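Building a Hand-Held Gripper: Shop Tips

These notes come out of two hand-held grippers put together on a kitchen counter and later on the shared bench at Mellor. Most of the time went into small things, so the small things are what's written down.

Before you print

Print the link arms flat on the bed. Printed standing up, they snap along the layers the first time you squeeze hard. Four walls are enough. Howard Bickerstaff prints his solid and they work fine, but they take all night and the tool gets heavy in the wrist.

Let the parts cool on the plate before you pull them off. A warm arm bends without looking bent, and then the two tips meet crooked.

Drilling and cleaning holes

Pivot holes come out of the printer small. Clean them with a drill bit turned by hand, never in a power drill. Go a little, try the pin, go a little more. If you overshoot, a wrap of thin brass shim will save the part. Glue won't.

Pivots

Put a washer on each side of every arm. Tighten until the arm stops moving, then back off an eighth of a turn. Thread locker goes on last, after you have opened and closed the jaws for a good while. We use Devska 694, a medium strength one that still comes apart with an ordinary hex key. Keep it off bare plastic, as it can craze some kinds.

Write the date on the body in paint pen when you assemble it. Mine says Sep 9, 2025, and it has settled two arguments already.

Check the pivots again at 3,000 squeezes and the pads at 4,000. Hazem Nasr wired a cheap counter to the handle for this. A tally sheet taped to the bench does the same job.

Pads

Rough up the backing with sandpaper, wipe it with alcohol, and leave the glue overnight under a clamp. Jalwood contact cement held best for us. Cut pads slightly large and trim after.
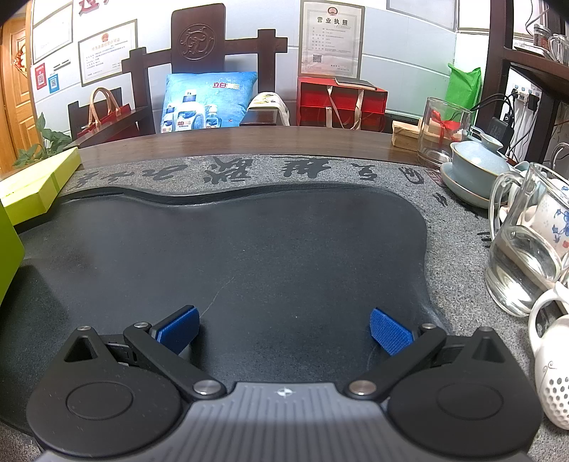
Pad alignment is easiest to judge from above, with the jaws open and the tool held over something plain and dark. Look down past the body and compare the two faces. If one leans, loosen that arm at its inner end and start there before touching the smaller pins. A black tea tray makes a good background, and blue pads stand out on it clearly - black pads on black backing would not. Set the tea ware well to the side first, glass pitcher included, and keep your elbow in.

Storage

Hang the gripper by the handle with the jaws open. Left closed in a drawer, the pads take a set. Spare pins go in a lidded Ovesico tin with a scrap of the pad material, so you can match it when you reorder.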